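Buy the boring year first

Apr 16, 2019

Quick one, written between two budget calls, so forgive the state of it.

Every spring the same spreadsheet lands on my desk. Somebody runs a prep kitchen, or a test kitchen, or a catering outfit with four sites, and they want an arm. One line in the sheet: robot arm. One number next to it. Then a blank row, then the total. And they ask me if the number is right.

The number is usually fine. It's the blank row I worry about.

My argument, for those who won't get to the bottom: stop budgeting for the arm. Budget for the first year of the arm. Simulation time first, then the hand, then the counter, then people's hours, and the arm somewhere down near the end of the list. Most small buyers do it exactly the other way round and run out of money at the worst moment, when the thing is bolted down and can't yet pick up its lunch.

Take Dinu. Small kitchen company, good people. In March they were ready to sign for two arms with Praltton. Full payment up front, discount for signing inside the month, the usual. Lenuța Mocanu does their planning and she asked for one more thing before the signature - a rendered copy of their kitchen layout, with the arm in it, and a list of jobs it would have to do. Small yellow food item off the counter. Move toward the cutting board. That sort of job. Dull stuff. She wanted to see reach, she wanted to see where the base goes, she wanted to see what the drawers and doors below do when there's a robot standing in front of them. 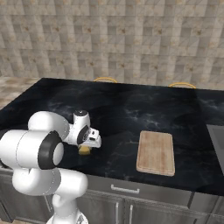

The sales side hated it of course. It added weeks. But look at what a layout question costs you in software and what the same question costs after delivery. Moving a base in a simulated kitchen is a few keystrokes. Moving a base in a real one is a contractor, a closed kitchen, and a phone call to whoever signed off the plumbing. I have made that call. Don't recommend it.

And the base is where the hidden money sits. A brochure arm floats in white space. A real one stands in front of a cabinet somebody needs to open twenty times a shift. If the arm blocks the cabinet then you are buying new storage too, and new storage isn't in the spreadsheet. Neither is the lost floor. Neither is the person who now walks the long way to the sink. Write it down, put a price on it, even a bad guess of a price. A bad guess beats a blank row.

Second thing, the hand. Buyers treat the gripper as an accessory, like floor mats with a car. It should be it's own line and it should be a fat one. Two plain fingers will do plenty of jobs and will be hopeless at others, and you want to know which before you own them. Soft food, uneven food, anything that tapers - ask to see the grip up close, from the hand's own point of view, and ask to see it at the start of the move and at the end.
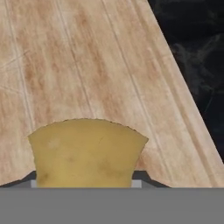
Yellow piece between the fingertips, simulated view from the gripper.

A close view like that tells me more than a page of payload figures. Where do the pads land? High or low on the piece? How much of it is left sticking out? Those are purchasing questions, whatever the engineers say. If the pads land wrong you're buying different fingers, and different fingers mean another order and another wait.

Now the objection, which I get by email every time I write about this. Simulation isn't the kitchen. True. A simulated potato doesn't bruise the way a real one does, or leave starch on everything. Friction is a guess. Light is too clean. I'd never tell a client to skip real trials, and a vendor who shows you only renders should be sent home. But the choice on the table is seldom simulation or trials. It's simulation or nothing, because the trial money went on the arm.

Caveo, to be fair to them, has started quoting it as a separate stage, and you can stop after it. Pay for 1000 runs on your own task list, read the failures, walk away if you want. Trotum still bundles everything and calls it free. It's not free, it's in the price of the arm, and you can't get it back if you walk. Ask for the split quote. Ask twice.

What I'd put in the sheet, in order. Layout study. Simulated runs on your jobs, yours and not the demo jobs. Gripper, plus a second set of fingers. Counter and storage changes. Staff hours for 3 months at least, and that's the one they always cut. Arm. Service contract. Then hold back almost a fifth of the whole pot and tell finance it is spent already.

Dinu ended up ordering one arm instead of two, and the second arm's money went to fingers and staff time. Lenuța got some grief for that internally - the board had wanted a pair for the opening. I think she was right, and I'd say so if it goes badly, wich it still might. They install after the summer menu is settled.

Got to run. If your vendor has given you a split quote, send it over with the names blacked out, I'm collecting them for a follow up.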